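Why do we cook our food?

Animals don't cook. A fox eats its dinner raw, fur and all. A cow eats grass just as it is. People are the odd ones out – we chop, boil, bake, fry and toast. Why bother?

Heat changes food. That's the short answer. Now the longer one.

Think of a raw potato. Hard, a bit soapy, horrible. Inside are tiny grains of stuff called starch, packed up tight. Your tummy finds them hard work. Heat the potato in water and the grains swell up and go soft. Now your body can get at the energy inside. Same potato, much better dinner!

Eggs are different. A raw egg is runny becuase it's mostly water with long curly bits floating in it, called proteins. Heat shakes them about. They uncurl, bump into each other and tangle up. Tangled proteins can't slosh around any more, so the egg goes firm. And you can't untangle it again. No un-boiling an egg, sorry.

Then there's germs. Too small to see, some of them nasty. Raw chicken can have plenty. Get it hot enough all the way through and the germs die. That's why grown-ups cut into the middle to check – no pink bits.

Toy food is good for playing cooks and sorting what we cook from what we don't.

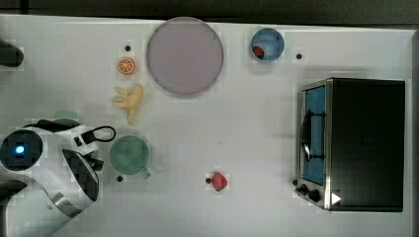
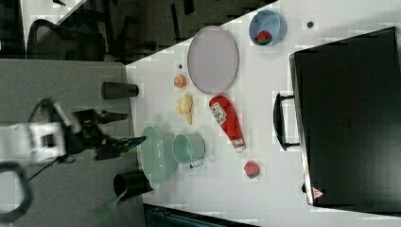
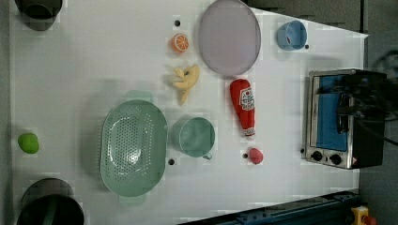 So what about fruit? Mostly we eat it raw. Fruit is soft and sweet already – the plant makes it that way so animals will eat it and carry the seeds off somewhere new. Clever plant. You can cook fruit if you like. Baked apples, jam, crumble. It goes mushy as the heat breaks down the walls that hold it together.

Now the best bit. BROWN. Toast is brown, roast potatoes are brown, the crust on a loaf is brown. When the outside of food dries out and gets properly hot, sugars and proteins join up and make hundreds of new smells and tastes. Bread in the toaster does it. Bread in a steamer doesn't, too wet. Leave it too long and you get black. Black tastes bitter, and sets off the smoke alarm.

Somkiat Saithong cooks the lunches at Cluvinham school, 92 of them every day. I asked him what heat does that kids forget. "It carries on," he said. Take a pan off the hob and the food inside is still cooking for a bit. So he takes his pasta off early.

Try this on Sunday, with a grown-up. Cut two slices of carrot. Keep one raw, boil the other till it's soft. Let it cool down then eat them both. Which is sweeter? Which is crunchyer? Write it down before you forget.

Next time: why does ice cream give you a headache?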